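The Mixed Drawer

Shona Rutherford bought her first mismatched forks at a church sale in Levham, paid for them with the change in her coat pocket, and put them in the drawer with everything else. That was before she married, before the two house moves, and well before the drawer stopped closing.

She is not alone in this. Most kitchens collect flatware the way a hall closet collects umbrellas. There is the good set, the set that came before it, and the pieces that arrived with a roommate or went home in the wrong picnic basket. At some point it all ends up in one tray, and dinner for six starts with a lot of digging.

Mhairi Chisholm runs a small home organizing business called Urquhart, and flatware is the job she likes best. She charges $25 for a drawer and starts every one the same way. The tray comes out and goes in the sink to be washed, and the pieces get laid on bare wood where they can be looked at one by one.
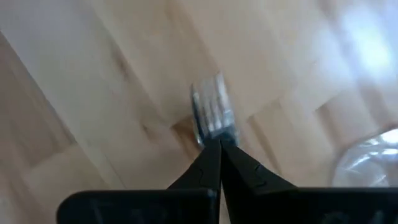
Forks go first, in her system. They are the pieces people own the most of and the ones that tangle. A fork with a bent tine goes in a paper bag by the door. So does anything with a loose handle.

After that she sorts by handle color and pays no attention to size. This surprises clients, who expect salad forks in one place and dinner forks in another. Chisholm tried it that way for years. Families kept undoing it within a month, she says, and they did so because a tired person emptying a dishwasher sees color before anything else.

Teal handles go together, knives and forks both. Gold-finish pieces get their own box, as they tend to be the ones brought out for company. Black and white handles are harder. Many households own some of each, and they can share a box or be split, depending on how much room there is.

The boxes themselves are plain clear plastic, rectangular, with no lid. Rutherford bought hers at Plernell, the housewares store on Fisalthorpe Road, after measuring the drawer twice. Four fit across if they are turned the short way. Clear plastic shows crumbs, so they need a rinse now and then, but it also saves opening the drawer all the way to find a spoon.

Her own sorting took most of an April afternoon. The teal and the gold were quick. The black and white handles stayed out on the table until last — she wanted to see them next to each other before deciding.
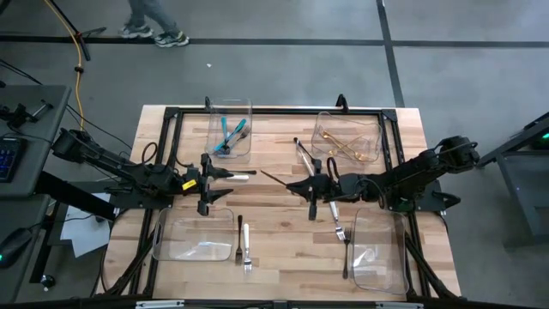 What to Do With the Extras

Chisholm suggests keeping 3 more forks than there are chairs at the table and letting the rest go. Odd pieces are fine for a lunch bag or a camping kit. Thrift stores will usually take flatware if it is clean and held together with a rubber band, though it is worth calling ahead.

Rutherford gave hers to a neighbor, Craig MacKinnon, who was setting up a kitchen from nothing and did not mind that none of it matched.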